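Foaling season tours are back at Brundton

I've been nagging the team at Brundton Stud for a date all spring, and at last I've got one. The public tours start again in June 2018, and this time they're letting us into the foaling yard as well as the stallion boxes (I may have squeaked a bit down the phone!).

Groups will be kept to 16 people, with two tours on each open day. You meet at the lower gate, walk up past the paddocks where the mares and foals are turned out, and finish at the covering barn, where one of the grooms will talk you through a working morning. I did the old version a while back and came home with mud up to my knees and far too many pictures of a chestnut colt called Huang, who has since gone off to be trained and is badly missed by me, if by no one else.

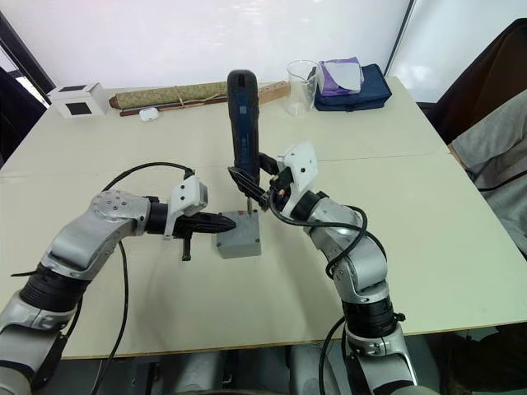

Leonie Kaufmann wrote in to say she hopes they'll slow it down a touch this year, as her mum found the hill hard going last time and missed most of the talk at the top. Fair point, and I've passed it on. The stud tells me there'll be a minibus for anyone who'd like a lift up, but do mention it when you book so they can keep you a seat.

The other bit of news is that Didier Joly is coming over from the Gastodmont yard to give a talk on bringing on yearlings. I heard him speak at Lurnia and he was brilliant, very dry, and happy to stay behind chatting until they more or less put the lights out. His talk is included in the price of the afternoon tour, so I know which one I'm going on.
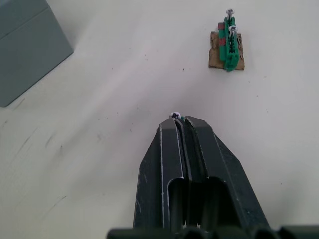
Can I bring the children? Children are welcome from the age of 3, as long as they stay with a grown-up and keep their hands away from the foals.

Tickets are £35 for a family and you'll need to book ahead through the stud office. Dogs have to stay at home, I'm afraid, and wear proper shoes, as the track by the paddocks gets very slippery after rain.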